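Tratthorpe Cups and Table: Gallery

Jandomden calls this its colour collection. I'd call it a shelf of cups, but the Ninddale shop has given it a page of its own and asked for notes, so I've written some. I don't sell the stuff and I'm not convinced by most of it.

The blurb says the glazes were matched to a paint card from 1942. Maybe they were. I asked to see the card and was told it was at the other premises. What I can say is that the pink has a greyish cast to it, more old bathroom tile than lolly, and I liked it more than I expected to. The cup costs $92 for a set of four, and for that money I want more than a favourite colour.

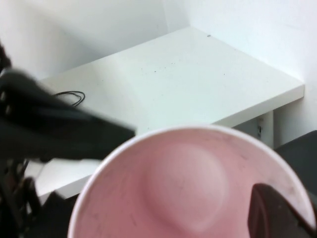
Pink cup with white rim, from over the top. White table in the corner behind.

Look at the inside before you buy. The dusty pink isn't even, and there are faint darker streaks and smudges down the wall. The shop says "character". I say check each one in the set, and take it over to the window to do it.

The white rim is the best part. It's thin and bright, and it stops the pink from going muddy. Whether it stays that bright after a winter of tea is another question, and the Harasym range I bought years ago didn't — mine went the colour of weak coffee by June.

As for the table, I've no quarrel with a flat white top pushed into a corner. It has a clean, straight front edge and doesn't take over the room. The label claims the finish is good for 1000 wipes. Who did the wiping, and with what, the label doesn't say.

Cups are sold in sets only. The table is priced separately, and delivery outside Ninddale is extra — ask for the figure in writing.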